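Title Searches Before Closing: What the Buyer Should Expect
Speaker notes, Ganmont session, August

Slide 1. Welcome the audience and introduce the Plisness office. State that the session covers title searches on residential property and does not replace legal advice.

Slide 2. A title search establishes who owns the property and who else has a claim on it. The search should be ordered as soon as the purchase contract is signed. Buyers often leave it to the lender, whose interest ends at the amount of the loan.

Slide 3. How far back to look. Our standard search covers 60 years. Older parcels in the Hamada district require more, and the earliest deed in our files there dates from 1861. Pause for questions on the length of the search.

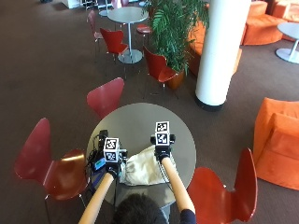
Hiyori Kudo asked at the previous session whether a buyer could rely on the seller's old title policy in place of a new search. The answer to give is no. The old policy protects the person named in it, and it does not cover liens recorded after its date. It may still help the searcher find earlier documents, and the buyer should ask for a copy.

Slide 4. Common problems. Unpaid property taxes, contractor liens, and old mortgages that were paid off but never released. Mention the Groda parcel: eight heirs, two of whom had never signed the deed. The closing was delayed until both signatures were recorded.

Slide 5. Easements. Read the sample clause aloud, slowly. A shared driveway or a utility line may limit where an owner can build. A survey should be compared with the written easement before closing.

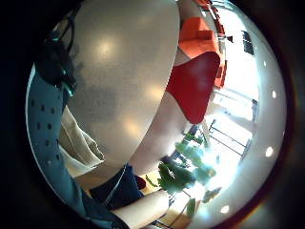 An easement normally stays with the land when it is sold. Buyers should therefore ask which easements are in use and who pays for upkeep. Any private agreement between neighbors should be put in writing and reviewed by counsel.

Slide 6. Owner's title insurance. Explain the difference between the owner's policy and the lender's policy. Direct the audience to the list of exceptions in the sample commitment.

Close. Written questions may be addressed to Tomoyo Hayashi at the Plisness office. Handouts are at the door.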